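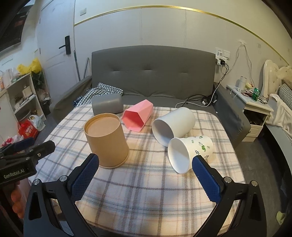

How did Furnico get started?

We began with a single sofa, which Aušra Lūse re-covered in her front room in Faritthorpe for a neighbor who couldn't bear to throw it out. The neighbor told her sister, the sister told most of her street, and by August of that year there were seat cushions stacked up the stairs and Aušra was cutting fabric on the kitchen table between meals. Tõnu Stankevičius came in to help with the sewing for 2 weeks and has been with us ever since!

These days we have a proper workroom on Kļaviņa Lane, with good light on the cutting side and a kettle that is hardly ever off. We make cushion covers, seat pads and throws, and we still re-cover sofas, armchairs and the odd footstool when the bones of the piece are sound. Plaids and ginghams are what people ask us for most (Aušra has a real weakness for a soft cream plaid), but we keep plenty of plain cloth too, and you are very welcome to come in and feel everything before you make up your mind.

We like furniture that gets used. A sofa in a real home is where people drink their coffee, pile up the laundry, let the children set out their cups and charge their phones, and we cut our covers with all of that in mind. Every seat pad cover comes off for washing, and the Jutier range, our heaviest weave, was made for families who live on their sofas from morning to night. We have sewn roughly 3000 covers so far, and a good many of the early ones come back to us for a new zipper and go home again.

The workroom is open from 10 in the morning, Tuesday through Saturday. Bring your measurements if you have them, or a photo of the sofa, or just an old cover we can copy. Aušra is usually at the front table, and Tõnu will be at the machine in the back with the radio on, so do call out if you don't see anyone right away.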